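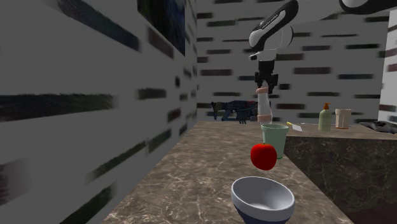 Review: Ukano task pack with the Halim policy, after one month of use

I bought the Ukano pack in October, when our small lab needed a cheap way to compare grasping policies in simulation. It contains 142 kitchen tasks, with objects such as bowls, cups, fruit and pump bottles on stone counters. The wall and counter textures change between episodes, and some of the combinations are quite ugly, but for testing this is useful.

Installation was easy. The documentation is short and has some errors in the section on cameras, so please check the axis directions yourself before you trust them. Our old workstation could run 4 scenes in parallel.

The main reason to buy the pack is that it comes with Halim, a policy which predicts short pieces of motion and then scores them again before the arm moves. We tested it against Punton, our usual baseline, with 50 episodes per task. On upright objects like bottles Halim was clearly better. It lost fewer of them during the lift, and it recovered well when the first grasp was not centered. On round objects I could not see a real difference. When the objects are close together, both methods often push the neighbor, and the success score does not count this as a mistake. I think it should.

The scoring step is slow. One episode took more than twice the time of Punton, and we had to leave the large comparison running from Wednesday evening.

I also tried Endow, the optional add-on for transfer to a real arm. It did not start with our driver version and support has not answered yet, so I give no opinion on it.

For simulation only, I am satisfied with the price and I would buy it again. I take away one star for the camera documentation.

Rating: 4 of 5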